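Despina Sarantis has managed the Ornstead Household Reuse Service since November, when it moved from the town hall basement to its present rooms on Lestport Road. The service collects surplus household goods and passes them to residents setting up a new home. Last year it supplied 347 households, and 393 requests were received.

"The difference between those two figures is what concerns me," Ms. Sarantis said. "Most of the families we could not help were asking for ordinary things – pans, bedding, a lamp. We had them in the building. We did not have them sorted in time."

Under the previous arrangement, donated goods were shelved in the order in which they arrived. Ms. Sarantis replaced this with a system based on rooms of the home, and requests are now filled in six days, down from nearly 30.

Gangadharan Arumugam, who oversees grants at the Trendenus Fund, visited the service before its funding was renewed. He said that the application had been modest and clearly written. "They asked for shelving and one part-time post," he said. "We could see what each would do."

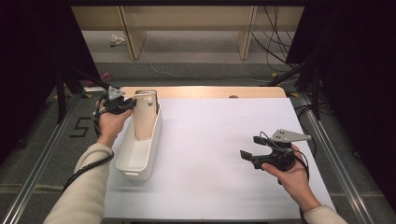

COMMUNITY AND HOUSING

Residents are referred by housing officers, schools and clinics. Ms. Sarantis would like people to be able to apply directly, and a short form is being tested at the Ornstead library. She acknowledged that this may increase demand before the service is ready for it.

"I would prefer to know the real number," she said. "At present we hear only from those who already have someone speaking for them."

Mr. Arumugam was more cautious. The fund will support the test, he said, but has asked for a report on waiting times before the form is offered elsewhere in the county.

Larger items remain difficult. The service has no truck of its own and depends on a weekly loan from the parks department. Ms. Sarantis has asked the town for a second day – a decision is expected with the next budget.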